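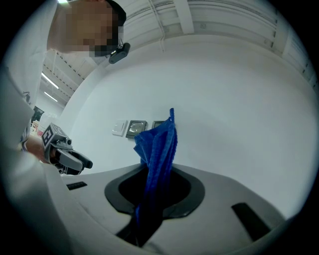
6 October 2024

Tags: Workshop log, Grippers, Wiping

Continued with the cloth task today. The goal is still the same: one gripper takes the blue towel and wipes the wall near the switches. Svyatoslav wants 300 recordings of this before we start any training, and we have 67 which I would call good. I threw away the older ones from September, because the clocks of the two grippers did not agree and I don't trust them.

New finger pads are on. The old ones let the towel slide when the pull was to the side. I glued the new pads with the Boiko glue and left them for the night with a clamp. Bohdan asked to write down the motor limit, so here it is: 600 in the settings file, before it was 1,000. With 1,000 the fingers closed too hard and the motor complained.

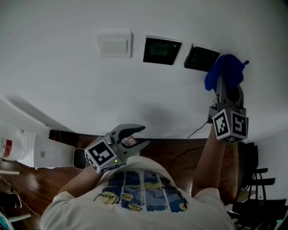 The limit of 600 must be the same on both grippers, please check it after each restart. Lesia found that the Flolus board goes back to the default value when it loses power. I will try to save it properly, but for now it is a manual step – I wrote it also on the paper near the charger.

Wiping close to the glass panels I want to do slower than on the plain wall. Nadiia thinks the speed should be equal everywhere, to keep the data simple. We did not agree yet.

To do:
- print two spare marker cubes, matte paper only
- longer cable for the right gripper
- ask Halyna if the Vonenier order has the small screws, M2, not M2.5
- read the log of recording 67 again, the last part looks strange to me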